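Kudell looks for a support writer (part-time, remote)

Kudell makes a tool for sending newsletters, used by 3000 small shops. From September we need a person who writes help pages and answers customers by email. You write simple English - a second language is welcome. Pay is 1000 euros per month. Please send 2 short writing samples to Lefteris Papadakis.
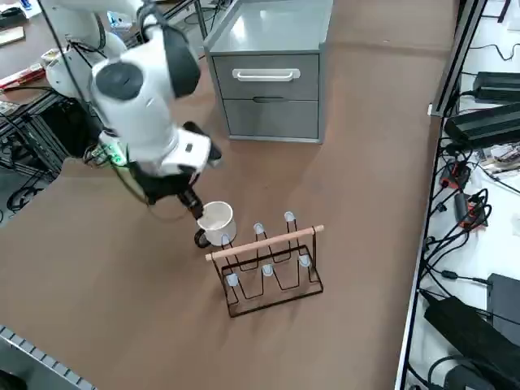
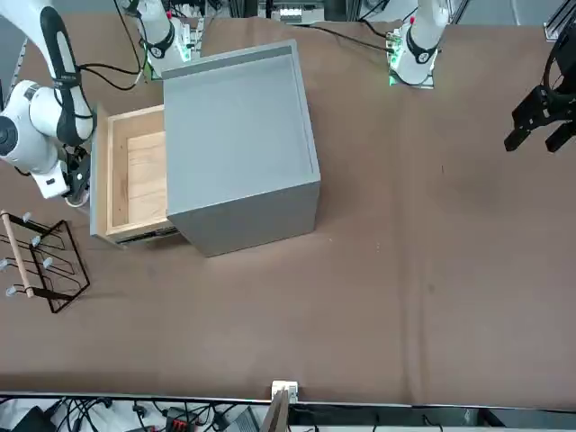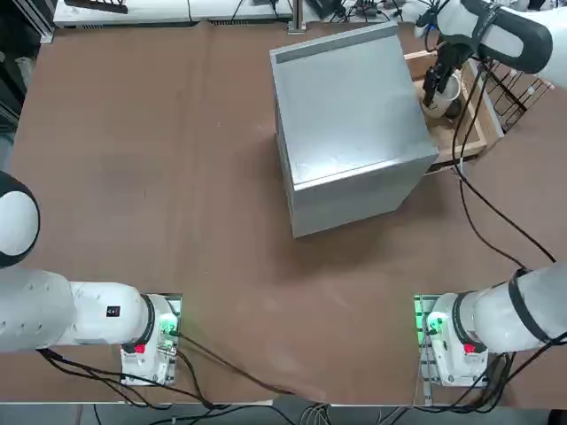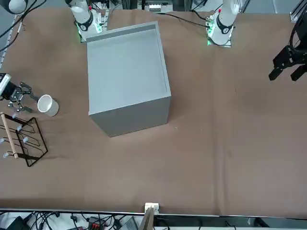 Photos: Lazarević / Ustatness

Applications are open until 14 July 2022.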